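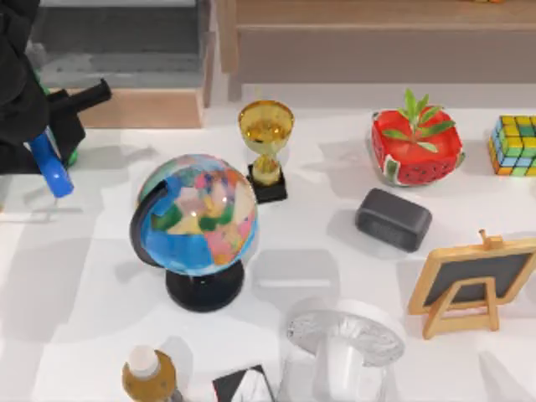
Prinora Sleep and Breathing App: Progress Report, Second Period

Prepared for the Pavliuk Fund by Myroslav Lytvynenko, project lead, Fosteck

1. Status

The project is on schedule against the revised work plan. The Android build has been in closed testing since the start of the period. The iOS build went to the same testers three weeks later than planned. Spending is within budget on every line except audio production, which is covered in section 4.

2. Work completed

The guided breathing module is finished. It offers sessions of 2, 5 and 10 minutes, with the pace set by the user or taken from a short calibration exercise at first launch. The calibration exercise replaces the questionnaire described in the original proposal. Testers were abandoning the questionnaire before the last screen, and the answers had little bearing on the pace people later chose for themselves.

The evening wind-down program now contains 40 recorded sessions. All have been edited and leveled. Transcripts are in place for each one and can be read without playing the audio.

Reminders were rebuilt. The earlier version sent a notification at a fixed time, 9:30 p.m. by default, and repeated it if ignored. The current version sends one notification and does not repeat. Users can turn reminders off from the notification itself.

Offline playback works on both platforms. Downloaded sessions are removed after 30 days without use, and the user is told before this happens.

3. Testing

The closed test was limited to 500 accounts, recruited through the Ruren clinic network. Testers completed 2,849 sessions during the period. Breathing sessions were used mostly in the daytime, which we did not expect given how the app was presented to them. The home screen will be changed so that breathing and sleep have separate entry points.

Two defects remain open. Audio stops on some older Android phones when the screen locks. Session history is sometimes duplicated after a user signs in on a second device. The cause of the second defect is known and a fix is in review. The first has been reproduced on one handset only.

No health claims are made in the app or in the store listing. Usage figures in this report describe activity and should not be read as evidence of better sleep.

4. Budget

Audio production ran over because six sessions had to be recorded again with a new narrator. The difference was met from the contingency line, and no further funds are requested. The translation budget is unspent and will carry into the next period, subject to your approval.

5. Next period

Fix both open defects and release a new test build.
Split the home screen as described in section 3.
Complete the accessibility review, including screen reader labels for the breathing timer.
Begin the Ukrainian and Polish translations.
Submit to both app stores in June.

6. Decisions needed

We ask the Fund to confirm the carryover of the translation budget and to approve the change from questionnaire to calibration exercise in the list of deliverables. The revised list is attached as Annex B.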